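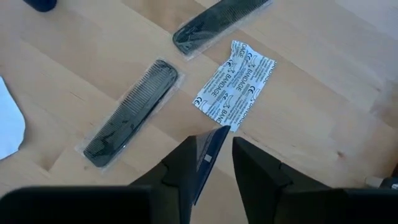
Give me the pointed fingers

I have spent most of this spring swapping fingertips on small two-arm setups, and I want to argue for something that a lot of people in this hobby-turned-trade seem to find boring. The fingertip matters more than the arm. I'd go further and say that if you have money for one upgrade, you should leave the arm alone, leave the controller alone, and spend an afternoon on the last inch of plastic.

Try a pocket comb in a clear wrapper and you'll see why I got so worked up about this. The wrapper sticks out past the comb on every side, so the edge you think you're grabbing is only film. A broad, flat finger comes down, squeezes, and the film slides out while the comb stays on the table. It's maddening, and it's wonderful, because the cure is so cheap! A tip that narrows toward the end can get down beside the hard part and close on the comb itself. I ran 14 sessions on wrapped goods with the wide Bauerfeind pads and then changed to the narrow Drolar ones, and I was grinning by lunchtime on the first day.

Paper is worse, by the way. An opened bandage wrapper has creases going every which way, and the tip has to find one it can use. I still don't have a favorite finger for that. (If you do, please write to me.)

There is a fair case against pointed tips. They wear, they scratch, and they forgive very little: if your wrist camera is off by a hair, a wide pad will still touch something while a narrow one closes on air. Leire Toledo keeps telling me I've just moved the problem from the hand to the eye. I think she's right, and I think it's a good trade. A camera offset is a number I can fix on a Monday morning. A finger that is too fat for the job stays too fat. 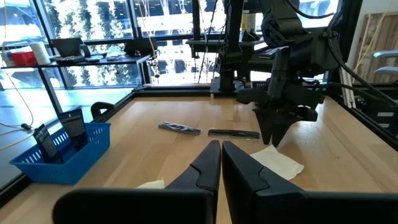

Two arms, one table

The other thing I've come around to is testing with both arms over the same patch of wood. When I started I gave each arm its own half and felt very tidy about it. All my comparisons looked great and meant very little. Put two grippers near the same flat packages and you learn how much room the bodies behind the fingers really need. Slim tips on a bulky housing are still bulky, and the spec sheet for a tip never mentions it.

I'd also like to see more testing with bins and baskets and fewer bare tables. A solid wall and a slotted wall ask different things of a hand, and a rim can stop a wide gripper before the fingers get anywhere near the goods. We logged 763 grasps with the Stireo controller, 409 of them with narrow tips, and the ones I go back and replay for fun are nearly all near a rim or a wall.

What I'd love is for people to publish their bad objects. We all have a favorite block that every gripper picks up perfectly, and I have learned nothing from mine in two years. Show me the shiny packets and the thin things lying flat!

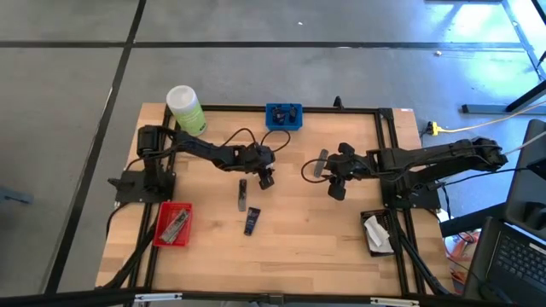 Hauke Kuhlmann thinks I'm giving the controller too little credit. His view is that a wide pad with good force control will beat a narrow tip with poor force control on nearly anything in film, and that I should rerun the whole comparison with the closing speed cut in half before telling anyone where to spend their money. I've agreed to do the slow runs, wide pads first, and he has agreed to bring the worst packets he can find.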